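5 Dec 2024

I've had a few messages asking why I haven't used my wildcard yet, so I'll set out where my team is and what I plan to do over the Christmas run. I'm sitting 217th in the Civis league, which has 1259 teams in it this season, and I'd like to be inside the top 100 by the time we get to the spring. That's the target I set last June when I was sorting out my rules for the year, and I haven't changed it.

The short answer on the wildcard is that my team isn't broken enough. I've got Hovland and Ekier in midfield and they've both started every match for a month. My back line is cheap and a bit dull, but it keeps ticking over. The only real problem is up front, where I've been carrying Jonell since the opening weeks. He scored early, I got attached to him, and he's had one goal since the clocks went back.

## Why I waited

Last season I played my first wildcard very early. I'd had two bad weeks and wanted a clean slate. Most of the players I threw out scored in the next round, and most of the ones I brought in were on the bench by the end of the month. I finished well down the table and spent the summer thinking about it more than I should have.

So this year I wrote myself a rule. I don't touch the wildcard unless I want to change at least five players, and I have to still want to change them three days later. I've got as far as four twice. Both times one of the four had a decent game before the deadline and I left it alone.

My mate Ashley Furnival thinks this is far too cautious. Ashley played the wildcard in September, took two hits after that, and is still ahead of me by 31 points. I can't really argue with the score. I do think some of that gap is down to a goalkeeper who saved a penalty and kept a clean sheet in the same week, but points are points. 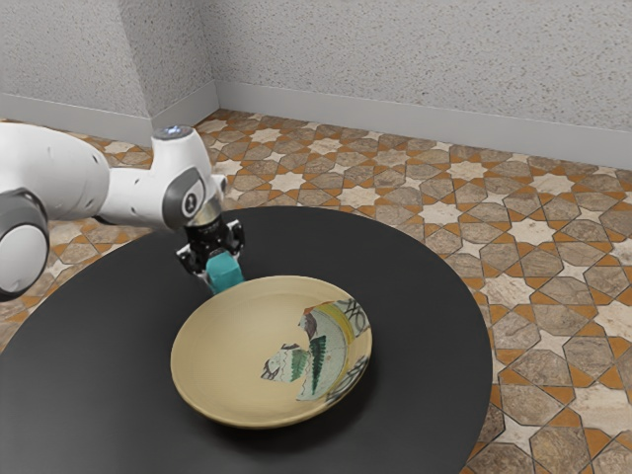
## The plan for December

The matches come quickly from here and there's less time between deadlines to check who's fit. What I've done in past years is leave everything until the last hour and then miss one. This time I've put all the deadlines in my phone with an alarm the evening before.

I'm saving my free transfer this week so I have 2 for the next round. One of those will be Jonell out. I haven't settled on who comes in. I've looked at the obvious premium striker that everyone owns, but to afford him I'd have to lose Hovland, and I don't want to do that with three home games coming up. More likely I'll go for somebody in the middle price range who takes penalties.

The other transfer will probably go on a defender. I've only got three I'd be happy to start, and with the rotation we get over Christmas that's asking for trouble. I've been caught before with a bench full of players who never leave the bench themselves – last Boxing Day I fielded nine men.

## Bench and chips

I'm going to spend a little more on the bench than usual this month. It means a weaker first eleven on paper, and I'll go back to cheap fillers in January once the fixtures calm down.

The bench chip stays in my pocket until the spring double weeks. The triple captain does as well, unless Ekier gets a run at home against the bottom two, in which case I might be tempted. He's on corners now and most of the free kicks.

If Jonell scores a hat-trick the day after I sell him, please don't message me about it. I'll post the final team once I've made the transfers, along with the league table for anyone who has lost the code again.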